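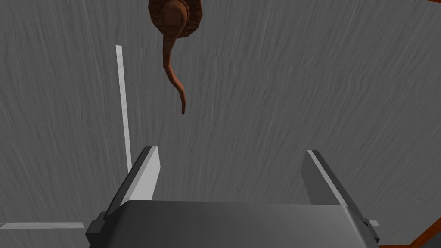
Gray wood-style grain, in a computer rendering.

Gidungate picks a gray, eventually

Gidungate will replace the counters in its public library after a consultation that drew 395 written responses, most of them on the subject of gray.

The town announced on 26th February that the winning finish is Lullik, a mid-gray with a wavy grain, supplied by the surfacing firm Halis. It beat a paler gray called Farouk by 15 votes. A third option, beige, was withdrawn early on after what the minutes describe as "remarks."

The present counters date from the library's last refit and have been popular with readers who like to rest a coffee on a slope. The new ones will be level. They will also be five inches lower at the returns desk, a change that drew only two comments, both in favor and both from the same address.

"I expected questions about cost," said Ayman Nassar, who manages the building for the town. "I got 178 people telling me what color their kitchen is."

Mr. Nassar said the cost question did come up in the end, at the last public meeting, a few minutes after the contract had been approved. The work is being paid for out of the existing repairs budget – the same one that was going to fix the parking lot lights.

Fitting begins in May and should take around 5 days, during which books can be borrowed from a folding table in the lobby. The table is brown. The town has confirmed that it will not be consulting on this.

Samples of both grays remain on show by the front door, where a handwritten note asks visitors to stop voting.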